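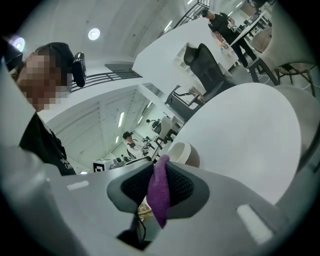 A strip of purple cloth. Fabric goes in the new Graltcombe pickup from April.

GRALTCOMBE - Old clothes, rags and paper cups get their own curbside pickup starting in April, the town said this morning. First time for either. Both have gone in the regular trash up to now, or into the church lot bins, which were hauled off last fall and never came back.

The trial covers 1,069 homes, all of them east of the rail line. West side has to wait. No date for the west side yet, and town hall would not guess at one.

Hauler is Vellar, same company that already does the glass. Trucks come every other week, same morning as glass, out by 7 a.m. please. Bags will be dropped on doorsteps in the last days of March. Green tie for fabric, white tie for cups. Don't mix them. Mixed bags get left behind with a tag on.

"We know people will mix them up the first couple of rounds," said Keabetswe Mabaso, who runs waste and streets for the town. "The tag tells you what went wrong. Fix it, put it out again next time. There's no fine."

No fine during the trial, she added. After that it's up to the town board.

What goes in the fabric bag

Clothes, sheets, towels, curtains. Scraps and offcuts too, which the church bins never took. Clean and dry only. Torn is fine. Stained is fine. Buttons and zippers can stay on.

Not taken: pillows, comforters, carpet, anything with paint or motor oil on it. Shoes are a no for now, Vellar says it has no buyer for them. Wearable stuff goes to the thrift store on Mill Street first, and the rest gets shredded for padding and wiping cloths.

Sewing people will be glad about the scraps. Ruan Shezi teaches a night class at the old library annex and has been storing offcuts in his garage for two winters.

"Bags and bags of it. Fleece mostly," he said. "I can't throw it out and I can't park my car."

He lives on the west side, so his garage stays full a while longer. He asked if he could drive it across town and leave it at a friend's curb. Mabaso said she'd rather he called the office first.

What goes in the cup bag

Paper cups, hot or cold drink. Tip them out, lids off, sleeves off. Sleeves go with cardboard. Lids are trash, sorry. Foam cups are trash too. No need to wash, a quick shake is enough, but no food in there and no napkins.

Cups need their own bag becuase most of them have a thin plastic lining, and the regular paper mill won't take it. Vellar will truck them to a plant that can.

Businesses can sign up too, at a fee. Two have so far. Denden, the coffee counter by the station, goes through 400 cups on a busy weekday and will keep a collection tube by the door. Đồng, the noodle place next to it, is in as well, mostly for its soup cups. Both will take cups from anybody walking past, no purchase needed.
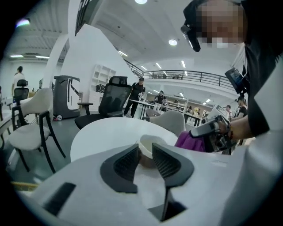

What it costs

Nothing extra on the bill for homes during the trial. The town is paying Vellar out of the street budget, and the board will see the numbers before it decides on a second year. Businesses pay $4 a bag, billed monthly.

Not everyone likes it. At last month's open meeting a few residents asked why the money wasnt going to the potholes on Carver Road instead. One man wanted to know how many bins a house is supposed to have. Answer from the table was that bags aren't bins. That got a laugh, not from him.

Others said bring back the church lot bins, they worked okay. Mabaso said they did until people started leaving mattresses beside them.

Apartments

Apartment buildings in the trial area are handled a bit differently. No doorstep bags. Each building gets one shared cart for fabric and one for cups, set by the existing dumpsters. Landlords should have a letter already. If yours says they don't, call and the office will send another.

Extra bags

Run out and you can pick up more at the town hall front desk or at the library. Front desk has 400 rolls to start with and will reorder if they go fast. One roll per household per visit. Bring something with your address on it.

Missed pickup? Leave the bag out until noon the next day, then call the streets office. There's no pickup in the week of the July holiday. That round moves back a week, and glass moves with it.

Street list for the trial area is posted in the town hall lobby and goes on the website tonight.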